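7 February 2025

# Drumance loop – timetable rebuild, second pass

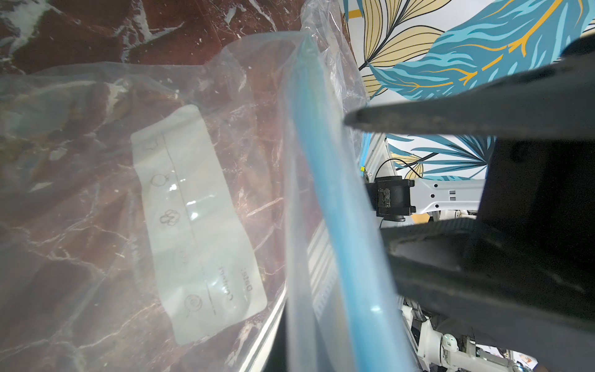
Carried over from the last entry: the coach leg from Nilsuwan to Jallurholm was timed in the old sheet as a straight run with no stops. Corrected today. The driver has to take a break on that leg, and the sheet had the break overlapping with the castle visit, where the coach is also supposed to be moving to the lower lot. Both can't be true.

Changes made to the working copy:

- Day 2 start moved earlier. Breakfast at the Nilsuwan hotel is the limit, not the coach.
- Driver break now sits at the ferry landing, before boarding. Passengers stay off the coach for that time.
- Castle visit split into two entry groups. The ticket desk won't take a full coach in one slot.
- Jallurholm overnight unchanged.

Route length after the correction is 265 miles for the full loop. The old sheet said less, but it left out the detour around the weight-limited bridge. I drove the detour in the mapping tool with the coach profile on and again with the car profile. The car profile takes the bridge. Whoever built the first version used the car profile, and the same error is probably in the other loops. Check those before anything goes to print.

## Pricing sheet

Base price per person, double occupancy, comes out at $901 with the new ferry fare and the second hotel at the February contract rate. Single supplement not recalculated. The formula in that column points at the old hotel tab, so ignore what it shows until it is relinked.

Ferry fare is entered per passenger plus a vehicle charge. The vehicle charge was being divided by seats, which is wrong for any departure that doesn't fill. Changed the divisor to the minimum group size. This makes the small departures look worse on paper, and they were that bad before.

## Brurex import

Tried loading the revised itinerary into Brurex. First attempt rejected: the split castle entry reads as two activities with the same start date and no parent. Added a parent line called "Castle visit" with zero cost and hung both groups under it. Second attempt loaded.

Side effects to watch:

- The zero-cost parent prints on the customer copy as "Included." Fine for the castle, not fine if we use the same trick for optional extras.
- Ferry boarding time lost its note field on import. Re-entered by hand. It will be lost again on the next import.
- The map thumbnail still shows the bridge. Cosmetic, but people will ask.

## Open

1. Luggage pickup at Jallurholm on the last morning. The hotel wants bags in the lobby before breakfast service, and the itinerary text says after. Text needs to change – the hotel won't.
2. Day 7 lunch stop has no confirmed booking. The place we used before has cut its winter hours. Leave as "lunch at own expense" for now.
3. Relink the single supplement column.
4. Rerun every other loop with the coach profile and log the new mileage next to the old.

Working copy is saved in the Drumance folder with "pass 2" in the name. Don't edit the pass 1 file, the brochure draft still pulls from it.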